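Keeping a two-arm kitchen cell running
Speaker notes, Rima Tannous
Thursday session, second slot after lunch

Slide 1. Title
Say hello, say who did the work. Ayman Daher did most of the wiring and half of what I'm going to show. Questions at any time.

Slide 2. What we look after
One cell, two arms, one gripper on each. It works low, close to the floor, in a kitchen with furniture on both sides. We call the cell Bikon. Skip the history of the name unless asked.
The talk is about upkeep. I won't get into the software. Gusora has a separate talk on that.

Slide 3. Where the time went
Over the spring we logged 469 stops. Go through the chart slowly, people at the back can't read the small bars.
The tall bar is cables. Motors hardly show up. I expected the joints to be the trouble and ordered spare parts for them. Most of those are still in the box.

Slide 4. Cables, what goes wrong
The cable leaves the gripper housing, makes a loop, and goes back along the outside of the arm. Every wrist turn moves that loop. Too short and it pulls at the plug. Too long and it catches on things.
Our first loops were cut short to look tidy. We lost the left gripper signal over and over, for less than a second each time. Took us a week to find it.
Show the damaged plug. Pass it around, get it back.

Slide 5. Cables, what we do now
Move the arm to its farthest reach by hand, power off. Turn the wrist both ways to the stop. Then leave 175 mm of slack and tie it. Tie it on the arm segment. Keep ties off the joint ring.
Use soft ties. The hard plastic ones bit into the jacket.
After tying, do the full reach again before power goes on.
The right arm has more cable than the left, so check it second and take longer over it.

Slide 6. Grippers
Every 200 hours the jaws come off. Wipe them, look at the tips, check the screws. We mark each screw head with a paint pen so a loose one is easy to spot.
If a tip is worn, change both jaws on that gripper. We tried changing one and the grip came out crooked.
After refitting, close the jaws on a strip of paper and tug it. Same pull on left and right.
(Mansour asked for the torque values. Tell them it's in the handout, page 2.)

Slide 7. Joint rings
Flour and grease collect in the ribs. Dry brush first, then a cloth. No spray. We had spray get past a seal once and the arm was down for four days.
Listen while moving the joint slowly. Write down any click, with the angle.

Slide 8. Floor and surroundings
Glossy tile gives bright spots from the ceiling lights, and they shift when a lamp gets changed. Recheck the vision settings after any lighting work.
Walk the reach of both arms before start-up and look for loose cords and hanging cloth.
Leave this slide up while taking questions.

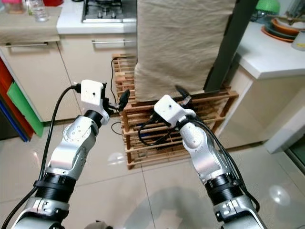 Nultard, October

Both arms reach toward the slatted rack, with the cloth over its top and black cords on a lower tier. Ask the room which cable they would check first. Give them a minute. My answer is the loop on the left gripper, then the bundle on the right arm, then the cords in the rack and the thin wire going up its left side.
Handouts are by the door. Ayman has the spare plugs if anyone wants to try the tie-down at the bench afterward.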